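Recording Your First Cloth-Folding Session with the Forby Hand-Held Gripper Kit
By Saranya Kulkarni
Updated 11/27/23

Welcome! If you have a Forby pair on your desk and a stack of towels next to it, you're in the right place. This guide takes you from a bare table to a saved set of folding demonstrations, the kind you can hand to your training people without a long apologetic email attached. I've been running cloth sessions on the Forby since March, and I've made most of the mistakes already, so please borrow from them freely.

I'm assuming you have both grippers, their cables, the two marker plates, and the Guo recorder software installed on a nearby computer. If you bought the single-hand kit you can still follow along for the pick-and-place parts, but folding really wants two hands (try folding a bath towel with one hand behind your back and you'll see what I mean).

What to have ready

A table you can stand at comfortably, with space on both sides for your elbows
Two or more flat cloths, the same kind if you can manage it
Both grippers, charged or wired according to your version
An overhead or head-height camera that can see the whole tabletop
About an hour you won't be interrupted

Choosing your cloth

Go with something that has a pattern. My colleague Henrik Brandes started us off on plain white napkins, and when we sat down to review the recordings we spent ages squinting at them, trying to decide which layer was on top. Stripes are wonderful for this. When a striped cloth bends, the lines bend with it, and when it's lying flat the lines run straight, so a reviewer can follow a fold at a glance.

Weight matters too. Very thin fabric slips between the fingers, and thick terry cloth bunches up at the corners. A medium kitchen-towel sort of weight is the friendliest place to begin.

Setting up the table

1. Clear the tabletop completely. Mugs, pens, the instruction card, all of it. You'll want the full surface once you start swinging fabric over.

2. Fix the marker plates on top of the grippers. Each one should sit firmly, with the dotted face out. Give it a gentle wiggle with your thumb. If it moves, take it off and seat it again, and keep your sleeves clear of the dots once you start.

3. Run the cables. Let each one leave the back of its gripper and drop down on the outside of your arm, left cable to the left, right cable to the right. Leave a generous loop. A tight cable tugs at your wrist just as you're trying to lay an edge down neatly, and it's maddening.

4. Lay out the cloths and take your starting position. I like one cloth spread wide across the far half of the table and another, narrower, right in front of me, with a gripper resting on either side near the front corners. Keep the fingers slightly open and pointing inward. Hold that pose for a slow breath before you press record, and try to come back to it at the start of each take.
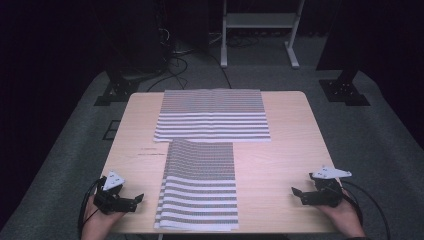 5. Open the recorder and check the tracking. You should see a left and a right gripper listed, each with a green dot beside it. Tip your wrists gently from side to side and watch the dots. If one turns yellow, your arm is probably covering a plate, or you're holding that hand too close to your body.

6. Name the session before you begin. The software will happily call it "untitled" for you, and then you'll have a whole folder of untitleds, as poor Inês Louro did after her first afternoon with the kit. We use the cloth type and a number, such as "striped 5."

Making the fold

7. Pinch one edge with the left gripper. Come in low with the fingers pointing toward the middle of the cloth, and take a small bite of fabric. A big handful feels safer, but it leaves a crumple that you'll spend the rest of the take smoothing out.

8. Steady the other side. Rest the jaws of the right gripper against the cloth and let them hold it in place. You don't have to squeeze. A light touch is plenty, and it stops the whole cloth from sliding across the table when you lift.

9. Lift and carry. Raise the left side and bring it up and over toward the right in one smooth movement. The fabric should make a tall, soft curve. Go slower than feels natural — the recorder takes 30 samples a second on our setting, and a hurried fold gives you very little to work with in the most interesting part.

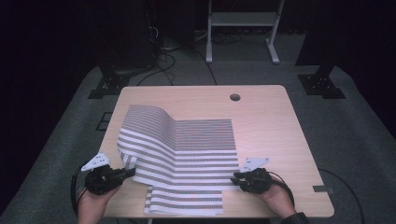

Left gripper pinching the edge while the cloth curves over; right gripper resting on the lower right.

10. Lower it and let go. Set the edge down first, then open the fingers fully before you pull away. If you pull while they're only half open, the corner comes along with you and undoes your lovely work.

11. Return to the starting position and stop the recording. Mark the take as good or bad right then. You think you'll remember later, and you won't! Shake out the cloth, lay it back down, and go again.

How many takes?

For a single cloth and a single kind of fold, plan on 58 good takes before you look at results. It sounds like a lot, but once you have a rhythm the time goes quickly. Our biggest set so far is 624 takes, shared among several of us over a good many sessions, and I'd never ask one pair of wrists to do all that. Stop and stretch whenever your grip starts to feel lazy.

Small troubles and what to try

The fingers slide off the fabric: wipe the pads with a barely damp cloth and let them dry. Dust from cotton builds up faster than you'd expect.

The cloth creeps toward you: put the right gripper down a little sooner, before the lift begins.

A gripper drops out of tracking in the middle of a fold: look at your wrist angle. Many of us roll the hand inward as we lift, and the plate turns away from the camera.

The file won't export: close the preview window first. Awuor Laizer in support told me this is a known hiccup in the Guo recorder, and closing the preview has worked for me every time.

Is the kit worth it?

I think so, if you work with soft things. It's lighter in the hand than the Alenex pair we had before, and new people settle into it quickly. My one real complaint is the cables, which are stiff when new and take a few weeks to relax. I'd also love a longer carrying case.

Once you're happy with the single fold, try a second fold crosswise on the same cloth, using the same steps from number 7 onward. Save those takes under their own session name.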